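Grustavwood Snack Shelf: progress report to the Valente fund
9/8/19

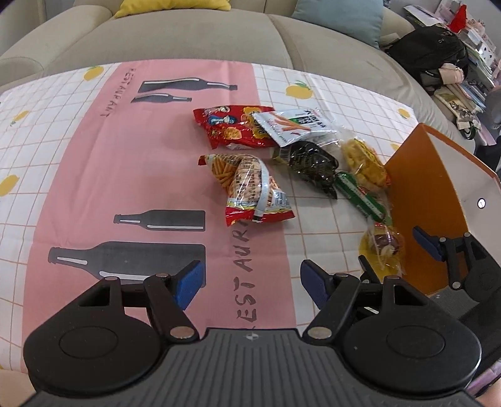

Snacks on the restaurant tablecloth, orange box to the right.

Hello all, and sorry this one is a bit longer than the last. There's been a lot going on with the shelf since January and I'd sooner put it all in one go than send you bits and pieces.

You gave us 2,354 pounds for the year. The biggest slice so far, 600 pounds, went on the first proper stock order from Sendbridge, who deliver to the side door and have been lovely about it (even when I got the postcode wrong). After that came storage tubs, labels and the tablecloths. I know tablecloths looked like an odd line in the budget! But the tables in the hall are low and scratched, and people do stop for longer now there's something cheerful on them. The lemon one with the pink band and the bottles is the clear favourite. It says RESTAURANT on it, so the after-school lot have started calling the whole thing "the restaurant" and asking me for the menu.

We're now open 4 afternoons a week, up from two, and on a good day we see roughly 30 people. Sticks, puffs and anything like seaweed go first. Sweets go more slowly than I'd guessed, so I've cut those back to small bags and put the difference into savoury things. I've also stopped buying big sharing packs, as they get opened and then go soft in the cupboard.

Sorting is still the slow part. Everything gets tipped out on the cloth, dates checked, and then grouped before it goes on the shelf. I've been trying out upright boxes with an open face so people can see in without rummaging, and I'd like a few more of those if the money stretches.

Two things haven't gone to plan. The Flistix sign-up page still isn't working on older phones, so I've gone back to a paper sheet by the door and I type it up at home. And the second cupboard is late, again. I'm chasing it.

Next up is a proper list of ingredients for each snack, in large print, which several parents have asked for. Receipts are in the usual folder. If you'd like to visit, any open afternoon is fine, just ring first so I can save you some of the sticks.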